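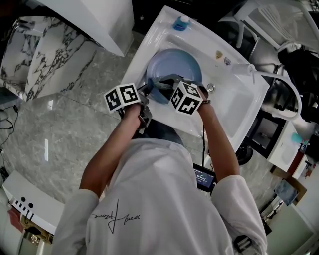 Plate in the sink, usual spot

How do you all wash dishes in a shallow sink without wrecking your back (and your shirt)?

Posted by Sharada Kandasamy

Hi everyone, long-time reader, first time posting in the kitchen section. I moved into a rental in Balstead in June and I love nearly everything about it except the sink. It's a white rectangular one with a faucet that has a curved white spout, and it's set lower than any sink I've had before. I'm not even tall! But by the time I've done the dinner plates I'm bent right over and my lower back is complaining.

The other thing is the plates themselves. Mine are big and light blue, a wedding present, and I can't lay one flat in the basin and still get a sponge around it properly. So it ends up tilted against the side, and then the water runs down it and bounces straight at me. I wear a lot of white long sleeves for work and I've started changing before I do dishes, which feels silly for two plates and a cup.

Things I've tried so far:
Standing with my feet farther apart. Helps for maybe a minute.
Turning the water way down. Less splash, but rinsing takes forever.
A plastic tub from Skusness set inside the basin. It raised everything up nicely but it covered the drain, and every time I emptied it I got a wave over the edge.

I can't change the sink because the landlord (Mr. Palaniappan, lovely man, very firm about plumbing) says no. There's a white counter next to it with a dark cabinet opening underneath, and I could clear some of that counter if it would help. I keep a small blue bottle on the far rim and that's the only thing living up there right now.

Is there some trick to this, or do I just need to get used to it? Also does anyone know a rack that works for large plates and doesn't take up the whole counter? Thanks so much in advance!

Sivaprasad Reddy

Oh, I feel this one. I had a low sink for 11 years and I have opinions, so sorry for the length.

First, the back. Open a cabinet door and put one foot up on the ledge inside, or use a low stool if there's no ledge where you stand. Swap feet every few plates. It sounds like nothing, but it takes the bend out of your lower back and puts it in your hips. My mother did this her whole life with an upturned crate and I only worked out why when I got a sore back of my own.

Second, raise the plate and leave the tub out of it. What you want is a wire grid that stands on little feet in the bottom of the basin. The water goes through it and you can still get at the drain. Mine is a Ruvden and it lifts things 2 inches, which doesn't sound like much until you've used it for a week. Measure the flat part of the basin before you order, not the top opening, because the sides can slope in and then the feet rock. I got this wrong the first time and had to send one back - very annoying.

Third, the splash. With a big plate, tilt it so the front faces AWAY from you, toward the far wall of the sink, and let the water land near the top edge so it slides down. If the stream hits the middle of the plate it'll jump at you every time. Wash the front, turn it, do the back, rinse both at the end with the same tilt. Also wipe the plates with a paper towel first if there was anything oily on them, then you need far less water anyway.

For the rack, get the narrow kind that holds plates on edge and point it so it drips back into the basin. Big plates need wide slots, so take one with you to the store. Yes, people look at you.

If your spout moves at all, try swinging it farther toward the corner. Made a real difference in mine.

bluebucket100

get an apron. the waterproof kind. problem solved

Sharada Kandasamy

Thank you both! I tried the foot thing tonight with an old step stool and my back is noticeably happier already. Tilting the plate away feels backwards but my sleeves stayed dry, so I'm going to keep at it. Going to measure the bottom of the basin tomorrow before I look at grids. And yes okay, I have ordered an apron too :)

Sivaprasad, did you find the wire left marks on your plates? Mine have a pretty soft glaze and I'm a bit nervous about it.

Sivaprasad Reddy

Not on mine, but mine are tough old things. Some of the grids come with rubber feet and a coated wire, so I'd go for one of those. Or lay a thin dishcloth over the top of it - I do that for glasses and the water still drains through fine.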